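Ticket 393: Applicant portal, shortlist for casual admin roles shows wrong number
Status: Open (again)
Campus: Mevdale

9:10 am. HR reports 41 people passed file screening but the portal has invited only 40 to the written test. The missing applicant has rung the front desk, politely, twice.

9:35 am. Checked the Driltano export. All 41 rows present. Told HR the data was fine, which went over about as well as you'd expect.

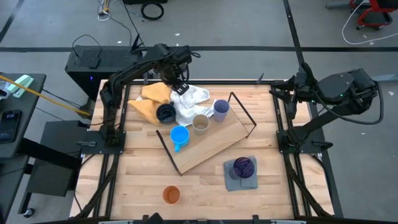

10:20 am. Found it. The applicant's surname field has a trailing space, and the import treats that as a second, incomplete person — then drops both. Removed the space and re-ran the import. It now shows 41 on the list and 10 in the interview round, a round that hasn't been held yet.
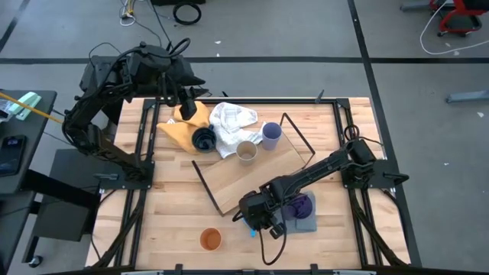

Recruitment Systems Support, Prasville University

11:45 am. The ten interviewees are left over from the February intake. Someone cloned the old job instead of starting a fresh one, as the guide asks in bold. Cleared the stage and stopped the congratulatory emails with almost a minute to spare.

1:30 pm. Logged the trailing space fault with the vendor, Rahimi. Their reply suggests applicants be asked not to type spaces.

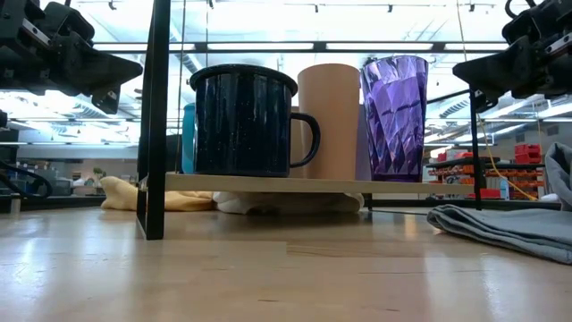 Cups on the shelf board, cloths underneath.

2:05 pm. Invitation re-sent to the missing applicant. Leaving this open until HR confirms the count.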